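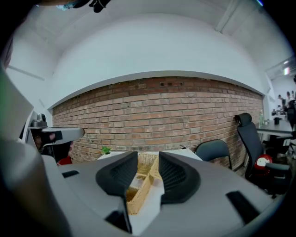 Ploltwood Clernance wooden lattice: a small thing I keep reaching for

Posted 13 August 2019

I have a weakness for plain wooden things with holes in them, so I was always going to be an easy audience for the Clernance. It's a tan wooden lattice with small square openings, and Ploltwood sells it without telling you very firmly what it's for. The card that comes with it says "for table, shelf or wall" and leaves it there. I bought one in January, went back for a second in spring, and I'm now trying to talk myself out of a third.

Mine spends most of its life under the teapot. I had a cork mat before that, and it crumbled a little more every week until the table looked like somebody had been sharpening pencils on it. The lattice doesn't shed anything. Air gets through the openings and the table stays fine, even with the big pot, and when I'm done it goes back on its nail by the window. It looks good hanging up, too! I like it best anywhere near brick, where the pale wood gets a bit of company from the reds and browns.

The second one I use for drying things. Thyme, orange peel, the seeds I save from the squash every fall (spread them thin or they'll stick together). Small seeds drop straight through, of course, so put a sheet of paper down first. I learned that with a whole season of poppies and I'm still finding them in the floorboards.

How it's made

Very nicely, for the most part. The edges on both of mine were smooth enough to run a thumb along right out of the wrapping. Inside the openings it's another matter — a few corners on the first one had fuzzy little whiskers left from cutting. I folded a scrap of 2000 grit paper over a matchstick and cleaned them up while listening to the radio, and I enjoyed it more than I probably should have. The second one needed nothing at all.

It comes unfinished. I gave the teapot one a thin coat of Lusent board oil and wiped it off after an hour, and the color deepened a shade. The drying one I left bare so the herbs wouldn't pick anything up. After seven months the bare one has a couple of tea-colored spots I can't explain and otherwise looks the way it did when I opened it.

Cleaning

This is where I take off a point. All those little squares catch crumbs, and a cloth won't reach them. An old toothbrush will. Don't soak it; I did once, overnight, by accident, and it took on a slight bow that went away after a few days under a stack of cookbooks. Warm water, quick scrub, stand it on edge to dry.

Compared with the Entili

I borrowed an Entili lattice for a couple of weeks to see if I was missing anything. It's heavier and has wider openings, so it's easier to clean, and if you mostly want something to set a Dutch oven on I'd go that way. For herbs it was hopeless. The thyme leaves went through like rain. I also just like the look of the Clernance more, the way the small squares throw a checkered shadow on the counter around four in the afternoon.

Would I buy it again? I already did. If you order one, check the inside corners when it arrives and have a bit of fine sandpaper handy.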